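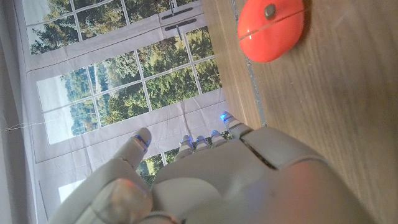 我的工作是照顾一只机械手。对，就一只手，没有脑袋，也没有腿。它住在德拉西伍德（Drasivwood）的工作间里，我们叫它"斯库玛"（Skumar）。很多小朋友问我：机器人的手也要洗吗？会累吗？会生病吗？今天我就慢慢讲给你们听。每天开始干活以前，我先看它指尖上的小蓝灯。五根手指，每根都亮着一点蓝光，我数一遍，再看看手指是不是伸得开，然后才去想别的事情，比如桌上那个红红圆圆的东西该怎么拿。

先说说它的手指是怎么动的。你把自己的手举起来，弯一弯食指，是不是有好几个地方可以弯？那些地方叫关节。你的关节里有骨头和软骨，外面还有一层皮肤包着。斯库玛没有皮肤，它穿的是一节一节的硬壳，壳和壳之间留着缝。这些缝可重要啦！要是没有缝，手指一弯，两块壳就会"咔"地撞在一起。

不过有缝就会有灰。灰尘、线头、饼干渣（是的，我吃过饼干，我承认），都喜欢往缝里钻。所以我的第一件工具一点也不神气，就是一把软毛刷。

刷的时候，我总是从指尖往手掌的方向刷，一节一节来。刷完用干布擦外壳。不能用湿布哦，里面有电线，电线最怕水。擦之前还要先关掉电源，等60秒再碰它。这60秒我一般用来伸懒腰。

清洁完了，就轮到我最喜欢的部分：叫它"伸伸手"。

教我做这件事的人叫圭多·丰塔纳（Guido Fontana）。他修机器修了很多年，说话特别慢，拧螺丝也特别慢。他告诉我，机器每次开机都要先弄清楚自己的手指在哪里。你闭上眼睛也知道自己的手是握着还是张着，对不对？机器可没有这个本事，它得靠关节里的小传感器来告诉它。要是传感器记错了一点点，它以为手指伸直了，其实还弯着呢。

所以我们要帮它"对一对"，大人管这个叫校准。我让它把手指一根一根伸直，再一根一根弯起来，同时在旁边盯着看，哪一根慢了，哪一根歪了，都记在本子上。
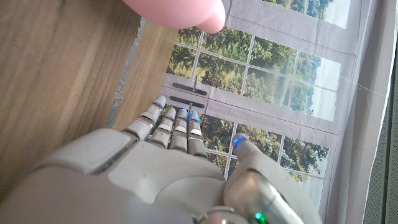 手指并排伸向印着窗户的画，上边还露出一个人的指尖。

说到手指，我得提醒你们一件事：机器正在动的时候，不要随便把手伸到它的关节旁边。那些缝会张开，也会合上，夹到了可疼了。我们的工作间有一个大大的停止按钮，谁靠近机器，谁就要先知道按钮在哪里。我第一天上班，圭多让我闭着眼睛找了9遍！找到后来，我做梦都在按按钮。

有时候，机器真的会"生病"。二月份的时候，斯库玛的一根手指老是弯到一半就停下来，像在发呆。我以为是电线坏了，急得不得了，差点要把整只手拆开。圭多不慌不忙，拿来手电筒往缝里一照，原来有2颗小螺丝松了，壳子歪了一点，正好卡住关节。他把螺丝拧紧，手指又能弯到底了。

拧螺丝也有学问。太松，它会自己跑出来；太紧，塑料壳可能会裂开。我们用的螺丝刀是迈克勒布斯特（Myklebust）牌的，拧到刚刚好的时候会"嗒"地响一声，听到就要停手。我特别爱听这个声音，有时候没有螺丝要拧，我也想让它响一下。

修好以后还不算完，要让它拿一拿东西试试看。拿什么好呢？方方的积木太容易了，边是平的，一夹就住。我们喜欢用圆滚滚的玩具，比如一只粉红色的小猪。小猪的身子是弯弯的，手指要从一边靠过来，拇指要从另一边顶住，两边配合好才抓得稳。力气小了，小猪会滑走；力气大了，又可能把玩具捏坏。你可以用自己的手试一试：先不用拇指，只用另外四根手指去拿一个橘子，再加上拇指拿一次，是不是差很多？
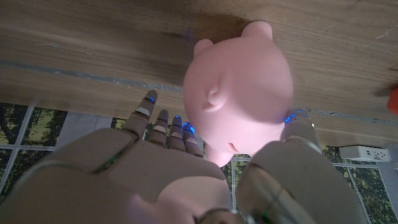 你也可以当小小维修员

家里没有机械手也没关系，你可以用硬纸板做一根手指。剪一条长纸板，折出2道折痕，当作关节。把吸管剪成小段，粘在每一节上，然后穿一根棉线过去，线头固定在指尖。轻轻一拉线，纸手指就弯起来啦！（剪吸管的时候请大人在旁边看着。）

如果你的手指弯不动，先别急着撕掉重做。看看线是不是卡住了，吸管有没有粘歪，折痕折得够不够深。一次只改一个地方，改完再拉一下试试。我照顾斯库玛的时候也是这样做的，还要把改了哪里写在本子上，不然第二天我自己都忘了。

阅读时间：9分钟

读者留言

豆豆妈：孩子看完马上去翻吸管，我们做了一根，线老是掉，后来打了两个结才好。

爱吃橘子的小宇：我不用拇指也拿起来了！但是走了几步就掉了。

韦尔特贝里（Welterberg）小学三班：请问斯库玛会写字吗？我们班有人说会，有人说不会。

作者回复：现在还不会，它连铅笔都握不好，我在想办法教它。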